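My sourdough starter is 12 days old and I have already lied to it twice.

It came from Guadalupe Tlapale, who handed me a jar and a sheet of instructions longer than my lease. Feed it every morning at 7. I said of course. I have never done anything at 7 in my life.

It rained all through April, so at least I had an excuse to stay in and stare at flour.

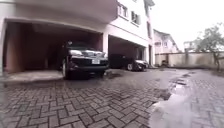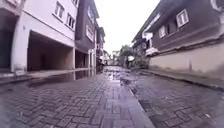
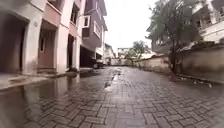
Wet pavement and more wet pavement. Good bread weather, I'm told.

The first loaf took 800 grams of flour and most of a day. It rose beautifully in the bowl, then spread across the tray like a man on a train with two seats. I gave half to Kaan Tatlı, who chewed for a while and asked if it was meant to be a flatbread. I said yes.

Loaf two had a crust. It also had a middle that could have sealed a window. Kaan says to bake it 15 minutes longer, and he may be right, though he has never baked anything - he just says things like that.

Guadalupe texts to ask how "she" is doing. The jar is a she now, apparently. I wrote back that she was thriving, and then went and fed her, at noon.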